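Product Review: Desta Wood-Edged Sorting Board
Reviewed for the Lins Household Equipment Bulletin by Domenica Ammann

The Desta board, sold by Geltero, is a flat white work surface intended for sorting, folding and labeling small soft goods. The Bulletin purchased one board at the regular price and kept it in daily use in the sewing room through the end of June.

Assembly is not required. The board arrives with a protective film on both faces, and removing it took longer than expected – the corners in particular are tightly sealed. The working surface is 980 millimeters long and the board weighs 3240 grams, a reasonable weight for one person to carry between rooms.

In use, the pale surface is the chief advantage. Loose threads, lint and care labels are easy to find against it, and small print can be read without moving the item to a window. White articles are less well served. Cotton filling and light plush tend to blend into the background, and our second reviewer, Natanael Arruda, preferred a darker mat for that work.
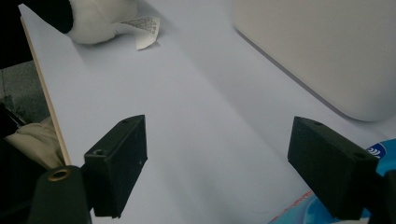
A white, fluffy item and a printed label on the white surface, with the tan wooden edge at left.

The surface marks easily with pencil but wipes clean with a damp cloth. Ballpoint ink left a faint line after two attempts. Geltero supplies no replacement film.

Rating: 4 out of 5. Recommended for sewing rooms and mending tables where most of the work is in colored fabric.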